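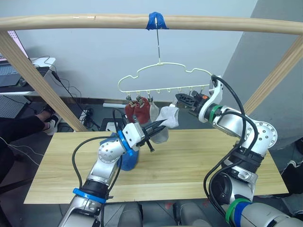
Call for Participants: Small-Item Line Drying Study (Clip Hangers)

Posted by Flerkasholm Textile Care Workshop
Posted: Thursday, December 21, 2023
Reference: 222
Status: open

Flerkasholm is recruiting adults for a study of how people hang small laundry items on clip hangers. The items are socks, in single colors, in adult sizes. The study covers hanging, spacing, drying and taking down. It does not cover washing, folding or ironing.

The results will be used to revise the hanging instructions that Zalanden prints on the card sleeve of its clip hangers, and to set the clip spacing for the next version. Participants do not need to own or have used a Zalanden product.

Background

The present sleeve text was written for a round hanger with clips on all sides. The current hanger is flat, with a scalloped upper edge and a straight lower bar, and the clips hang from that bar in a single row. Users of the flat hanger report two recurring problems. The first is tilt: when one end is loaded before the other, the hanger swings on its hook and the empty clips move away from the hand. The second is crowding: clips slide or swing together and the socks dry against each other.

An earlier round, completed in September, recorded 1,789 single clip placements. It showed a wide spread in placement time between people who clip at the cuff and people who clip at the toe. It did not record the order in which the clips were filled. The present round does.

The rig

Each station has a light wooden tabletop with a wooden pole above it, held by a slanted post on each side. The hanger is suspended by its wire hook near the middle of the pole. Blue tape is wrapped around the pole at that point and must be left in place, as the hook position is the reference for all tilt readings.

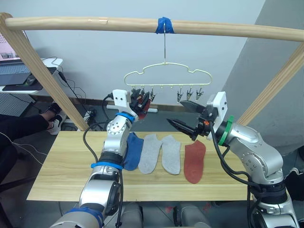
Reading time: 5 min

The hanger is used as supplied. Participants may not bend the hook, move the tape or swap clips between hangers. A clip that will not close should be reported to the session lead, who will replace the whole hanger and restart the trial.

Task

A trial consists of the following steps.

1. Take one sock from the table.
2. Find the cuff and pull the sock out to its full length. Bunched fabric should be worked out by hand before clipping.
3. Open a clip and place the cuff edge in it. The clip should hold a single fold of fabric and no more.
4. Release the clip and let go of the sock.
5. Repeat with the remaining socks in the set.
6. Step back from the table and say "done."

In free trials the participant chooses the order. In fixed trials the order is given on a card: left to right, right to left, or from the center outward. Matching socks are hung next to each other in half of the fixed trials and apart in the other half. The cards are shuffled before each session.

After hanging, the session lead reads the tilt of the lower bar, notes which clips are in use, and measures the gap between neighboring socks at the toe. Participants wait at the side table during this. The socks are then taken down one at a time by pressing the clip open. Pulling a sock free of a closed clip is recorded as a fault, and the trial is repeated.

Wet trials use the same steps. The socks are rinsed and spun before the session and handed over damp. A tray is placed on the tabletop to catch drips.

Who can take part

Adults of any age. Both left-handed and right-handed people are needed; left-handed people are short in number at present and will be placed first. Regular line drying at home is useful but is not a condition. We also want people who always use a tumble dryer.

You should be able to:

- stand at a table for the length of a session, with breaks (a high stool is available, and seated trials are a separate group within the study)
- reach a pole at head height with both hands
- pinch a small spring clip open and shut many times without pain
- read short printed instructions in English

People with a hand or wrist condition may apply to the seated group. State this in the application so that a softer clip can be fitted. The softer clip is a standard part and does not change the task.

People employed by Zalanden, or by Malinowski, which molds the hanger body, cannot take part.

Sessions

Participants attend 2 sessions, one dry and one wet, on separate days. A session lasts 81 minutes, including instructions and breaks. The dry session always comes first. Start times are in the morning and in the early evening. If you miss the second session you may rebook it once.

Wear short sleeves or sleeves that can be pushed up. Remove rings with raised settings, which catch on knit fabric. Hand cream should not be used on the day of a session. Lockers are at the entrance.

Payment

Payment is made per completed session by bank transfer. The rate is stated in the confirmation letter and is the same for the dry and wet sessions. Travel within the city is refunded against a ticket. A session stopped by us for a technical reason is paid in full. A session stopped by the participant is paid up to the last finished trial.

Data

We keep the trial times, clip order, tilt and gap readings, dominant hand and age group. Names are held apart from the readings and are deleted when payment has cleared. Zalanden receives the readings in table form, without names. You can withdraw your readings at any point before the tables are sent; write to the study office and quote your participant number.

How to apply

Send a short message to the study office at Flerkasholm with the subject line "Clip hangers 222." Include:

- your name and age group
- left-handed, right-handed or no preference
- how you usually dry socks at home (line, rack, clip hanger, dryer, radiator, other)
- standing or seated group
- days of the week when you cannot attend

Do not send photographs or medical papers. Replies go out in the order in which applications arrive, except for left-handed applicants as noted.

Questions about the task, the rig or the clips go to Wanda Wilczyńska, study lead. Questions about booking, access to the building or payment go to Yurii Lytvynenko, study office. The entrance is on the yard side, next to the Dinus loading door. There is a ramp, and the workshop is on the ground floor.

Applications stay open until all places in both groups are filled. Once the standing group is full, new applicants are put on a reserve list and contacted if a place opens. The seated group has its own list.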